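Nodel support portal
Ticket 137 – Rules for cable contact during PC disassembly
Queue: Cell practice
Opened by: Birutė Raudsepp
Product: Trisora cell controller
Status: Waiting for reply

Original message

Hello,

We use your Trisora controller for taking apart old desktop computers. I am responsible for our written work rules, and I have a question about rule 38 in the Flandusora handbook. The rule says: "Keep the gripper away from all conductors." I do not understand how strictly I must read this. In our work the fingers come near to the drive bays, and the cables are in the same space.

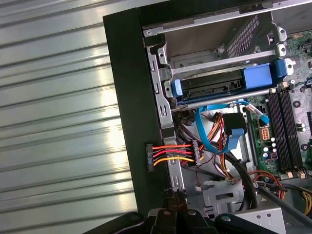 2 min read

If "conductors" means live parts only, our rule is simple: the mains cord is removed before the tower goes on the table. If it means every wire, we can not approach the drive cage at all. Please tell me which meaning is correct.

Reply from Ramanauskas, support

Thank you for the clear question. The rule was written for live parts. For unplugged computers we ask for a keep-out zone around plugged-in data cables, as a pulled cable can break its socket on the board. Please tell us also how the case is placed, and if the processor is still in when the arm is working.

Answer from Birutė

The case lies on its side on the ribbed table, in front of the arm base. The processor is taken out before, and our sheet says the socket stays open so that the next person can check it.

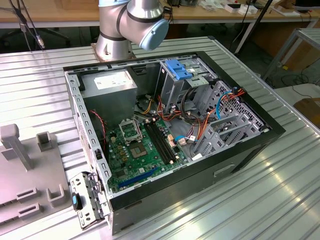 Tower on its side, CPU socket open, arm base behind the case.

I have now added a zone for the blue data cable and reduced the speed limit to 500 in the controller settings. One colleague thinks this is too slow. I prefer slow for the first month – we can change it later.

My second question is about hands. Our draft says "no hands in the cell", but this is not practical when a person must hold or turn something by the table. Is there a better wording?

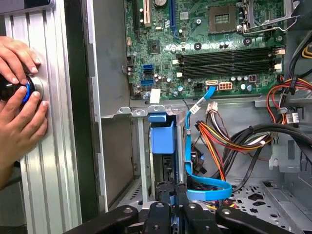 Two hands at the blue-ringed knob, gripper near the case.

Reply from Ramanauskas, support

We advise against a rule that people will break every day. Write which tasks are allowed by hand, and that the arm must be in hold mode first. The person with the pendant says "hold" aloud and waits for an answer. Put this in your risk assessment too, and have it signed by your safety person.

For power supplies, add a separate line. The unit must never be opened, by arm or by hand, and the label should stay readable for the recycler.
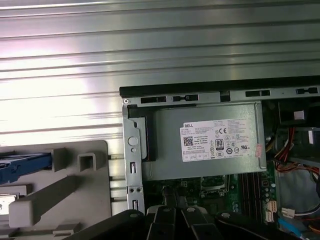

Open points

1. Birutė to send the new text of rule 38 with the words "live parts" and "plugged-in data cables".
2. Support to confirm if hold mode is kept after a controller restart. We saw a different behaviour in December and I would like to have this in writing.
3. Power supply line added to the sheet, done.
4. Speed limit stays as it is until point 2 is answered.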